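Koltlow 作業台 2201 設置と手入れの手引き
第3章　白い作業面の準備

文：Lucero Ccori

この章では、脚の組み立てと壁からの距離決めが終わった作業台について、白い作業面を使える状態にするまでの手順を扱います。付属の説明書では半ページで済まされている部分です。「開梱後すぐにお使いいただけます」と書いてありますが、鵜呑みにしないほうがいいと思います。少なくとも私の手元に届いたものは、そのままでは使う気になれませんでした。

用意するもの
・柔らかい布(色の濃いものは避ける)
・水を入れた容器
・台所用の中性洗剤
・水準器
・白い紙
・懐中電灯か、向きを変えられる卓上灯

専用クリーナー(Uteo)は必須ではありません。販売元の Chatzigeorgiou の商品ページでは作業台と一緒に買うよう強く勧められますが、中性洗剤で落ちなかった汚れがこれで落ちたことは、今のところ一度もありません。持っている方は使ってもかまいませんが、買い足すのは本章を最後まで試してからで遅くないでしょう。

3.1　保護フィルムをはがす

1. 台の上のものをすべて下ろします。脚のがたつきがないことも、このときに確かめておきます。

2. 奥の角からフィルムの端を起こします。爪で起きないときは、粘着テープを角に貼り、斜め上へゆっくり引いてください。

注意：カッターの刃先を差し込まないこと。付属の説明書の図では刃物らしきものを使っているように見えますが、真似はお勧めしません。白い面についた細い傷は、斜めから光を当てるとよく目立ちます。

3. フィルムを手前へ、低い角度で引いていきます。途中で切れたら反対側の角からやり直します。

4. 指の腹で縁をなぞり、残ったフィルムがないか調べます。透明なので、目だけで探すとたいてい見落とします。

補足：「糊残りゼロ」という表示は、私の場合は当てはまりませんでした。縁に沿って細く残っていたので、湿らせた布を当てて10分ほど置いてから拭き取りました。

3.2　水平を出す

5. 水準器を台の中央に置き、左右方向、次に前後方向を読みます。天板に最初から埋め込まれている気泡管は、参考程度にとどめてください。私の台では、手持ちの水準器と読みが合っていません。どちらが狂っているのかは断定できませんが、水準器の向きを逆にして置いても同じ値を示したので、そちらを信じることにしました。

6. 低い側の脚のねじを回し、少しずつ上げます。一度に大きく回すと対角の脚が浮きます。

7. 両手で角を押し、揺れないことを確かめてから止めナットを締めます。締めたあとで気泡がずれることがあるので、もう一度読み直してください。

3.3　最初の拭き上げ

8. 水500 mlに中性洗剤を数滴垂らします。説明書には「適量」としかありません。多く入れれば早くきれいになるわけでもなく、すすぎの手間が増えるだけでした。

9. 布を固く絞り、奥から手前へ一方向に拭きます。円を描くように拭くと、乾いてから筋が出ます。

10. 水だけで絞った布に替え、同じ向きで3回拭きます。最後は乾いた布で押さえ、こすらずに水気を取ります。

注意：縁の継ぎ目に水をためないこと。「防水仕様」とうたわれていますが、どこまでの水に耐えるのかはどこにも書かれていません。

3.4　白さを確かめる

11. 部屋の照明をいつもの状態にします。窓がある部屋では、夕方に外光が減ってから見ると判断しやすくなります。

12. 作業のときと同じ高さから面を見下ろします。離れた場所から全体を眺めても、薄いくすみはわかりません。道具を手にしたときの目の位置で、手先のまわりの白を見てください。

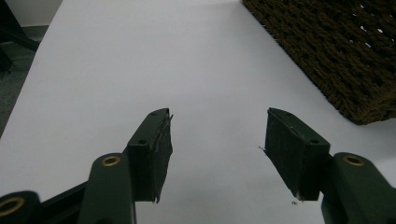
13. 白い紙を面の上に置き、色を比べます。紙と作業面の白がぴったり同じになることは期待しないでください。見るのは、場所によって差が変わるかどうかです。紙を中央、左右、奥と動かし、ある場所だけ黄色っぽく見えるなら、糊か洗剤が残っている可能性があります。手順9に戻ります。

14. 卓上灯を低い位置に置き、面をなめるように光を当てます。拭き筋や細かい傷はこの光で見つかります。私は Bonard の灯りを使っていますが、首が曲がるものなら何でも同じです。「微細な傷まで浮かび上がる」という売り文句のために高いものを選ぶ理由は見当たりませんでした。

補足：傷と糸くずは見間違えやすいので、乾いた布で一度払ってから判断してください。払っても同じ場所に残る線だけを傷とみなします。

3.5　使い始めてからの注意

・硬いものや金具のついた道具は、引きずらず、持ち上げて動かします。表面は「傷に強い」と説明されていますが、何で引っかいて試したのかが書かれていない以上、強いとも弱いとも言えません。

・削りくずや糸くずは、拭く前に払い落とします。粒が残ったまま布でこすると、布が紙やすりの代わりをしてしまいます。

・ゴム製の敷物や吸盤を長く置いたままにしないでください。色移りするかどうかは材質によるとしか言えませんが、10月に外した滑り止めの跡は、今もほぼそのまま残っています。中性洗剤でも Uteo でも変わりませんでした。

・インクや塗料がついたら、乾く前に湿った布で押さえます。溶剤を使う場合は、天板の裏側の目立たないところで先に試してください。裏と表が同じ仕上げだという保証はないので、裏で問題がなくても、表では狭い範囲から始めます。

・研磨剤入りのスポンジは使いません。汚れと一緒につやも取れ、そこだけ白の見え方が変わります。

3.6　うまくいかないとき

面がべたつく
洗剤の残りをまず疑います。水拭きだけを繰り返し、一晩置いてから触ってみてください。販売元に問い合わせると専用クリーナーを勧められますが、洗剤が残っている面に別の薬剤を重ねるのは順序が逆だと思います。

中央が沈んで見える
まっすぐな定規を立てて当て、向こう側から光を当てて、すき間の有無を見ます。映り込みのせいで沈んで見えているだけのこともあります。すき間が確かにあるなら、脚の調整では直りません。荷重をかけるのをやめて、交換を申し出てください。

気泡の位置が日によって違う
床が動いているか、止めナットが緩んでいます。手順7をやり直し、それでも変わるようなら、台を別の場所に移して比べます。

天板の交換を頼むときは、型番の 2201 が側面のラベルと保証書の両方に記されているか確かめておいてください。私は保証書の型番欄が空白だったため、やり取りが余計に長引きました。

次章では、引き出しの取り付けと、収納量の表示がどこまで当てになるかを扱います。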